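Asunto: Re: [taller-orden] Marcar las zonas con cinta amarilla

Nadège Leclerc escribió:
> Propongo marcar con cinta amarilla un sitio para cada cosa, en la mesa
> de acero y también en la moqueta. En Longo lo hacen y dicen que pierden
> menos tiempo. Presupuesto: 200 euros.

Nadège, sigo sin verlo claro. Doscientos euros en cinta me parecen muchos, y lo que cuenten en Longo me convence poco. En la mesa, al menos, se distingue un rectángulo del otro: el tapacubos plateado pisa la cinta por abajo, y el trapo o bolsa blanca está en el suyo, arrugado. 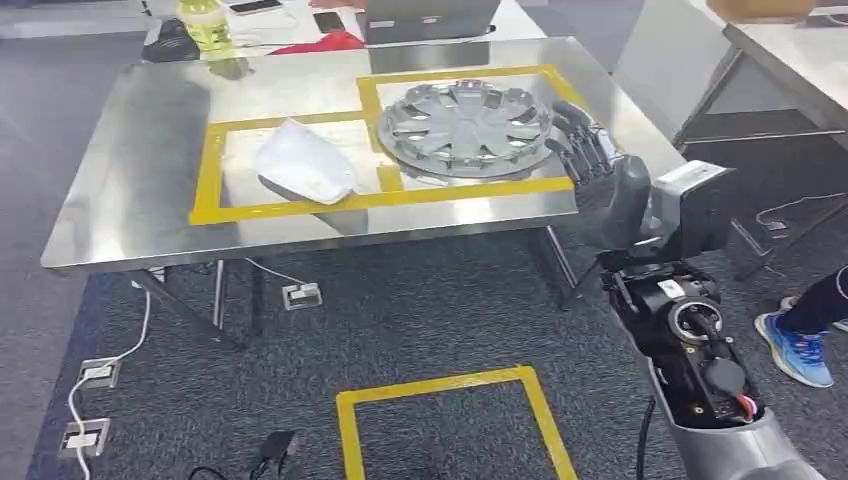 ¿Hay que dejar las cosas enteras dentro de la línea?
Según la propuesta, basta con que quede claro a qué zona pertenece cada una.

Pues entonces la línea sirve de poco – para eso me vale una etiqueta. Lo de la moqueta me preocupa más. La cinta amarilla sobre gris se ve bien, eso lo concedo, pero el borde derecho tiene una mancha anaranjada y quiero saber qué es antes de comprar 100 metros a Varkum.

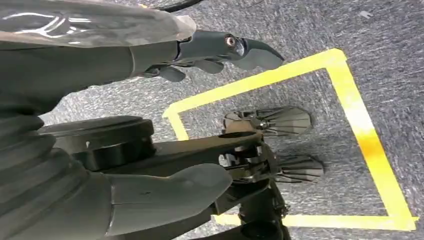

Lo que pido antes de votar

Una prueba en un rincón hasta mayo, con un solo rollo, y que alguien despegue un trozo para ver qué deja en la moqueta. Si deja pegamento, mi voto es no.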